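We use cookies to keep this site working and to see which stories people read. Accept all | Manage settings

Kalladberg center puts off its second pair of arms to pay for spare parts first

August 27, 2022
By Gemma Ashworth

Anyone who has ever bought a printer and then found out what the ink costs will have some sympathy for the folks at the Kalladberg repair and recycling center, who spent a good part of this summer working out what to do with their equipment money. The answer, agreed on after a long evening with a great deal of coffee, is that the second two-armed sorting station will have to wait, and that the first one will get the spares, the service plan and the better tables it should probably have had from the start.

The center has been trying out a two-armed robot on small household jobs, the kind of thing that piles up at the drop-off counter: loose batteries, little lidded boxes, odds and ends that come in on plates and trays and need to go somewhere sensible. Golnar Dehghan, who runs the workshop side, had asked for a second station to go next to it, and for a while it looked as though she would get one. Two suppliers, Rovex and Okoro, sent in offers, and both were taken seriously (the Okoro one came with a very handsome folder, which was passed from hand to hand and admired).

Then the running costs were added up. Gripper fingers wear down, cables need replacing, and a service visit from out of town comes to $2324 before anyone has opened a toolbox. The center had set aside money for one such visit a year. Dehghan now thinks two is closer to the truth, and she would like a spare gripper on the shelf as well, so that a worn part doesn't mean a week of sorting by hand.

"I wanted the second station, and I still want it," she told me, pouring out the last of the coffee – she is a generous host. "But I would be buying a second thing to worry about before I had finished paying for the first one."

So the plan for the coming year looks like this. The spare gripper and a set of cables will be ordered in September. Rovex has been asked for a 4-year service plan in place of the single-visit arrangement, with a fixed price if it can manage one. A further $200 goes to plates, boxes and other everyday containers for practice runs, which may not sound like much next to the rest, but Dehghan was firm that it should have its own line in the budget and not come out of the tea money, as it has until now.

The second station is not forgotten. It goes back on the list for next year's talks, and Okoro has agreed to hold its offer open until then. Neelam Katiyar, who looks after the books, has also asked for a simple log of hours worked and parts used, kept by the five people trained on the equipment, so that the next request can rest on real numbers. She has drawn up the sheet herself and it is, I'm happy to report, only one page long.

Readers who would like to see the budget can ask for a copy at the front desk, and comments on it are welcome there or by letter to this newsroom.

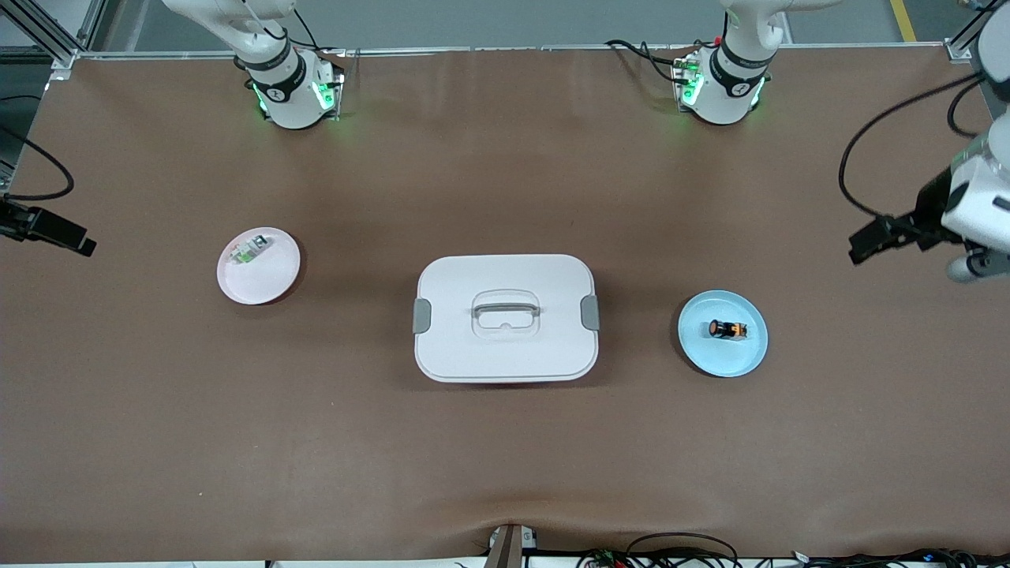

Lorraine Hulme: I'm glad to see the service plan going in before the second machine. At my old job we did it the other way and spent two years borrowing parts from one to keep the other going. I would ask Rovex to put in writing how soon they'll come out when something breaks, though, as a fixed price isn't much comfort if you're waiting a month for the visit.

Contact the newsroom | Copyright 2022 | Back to top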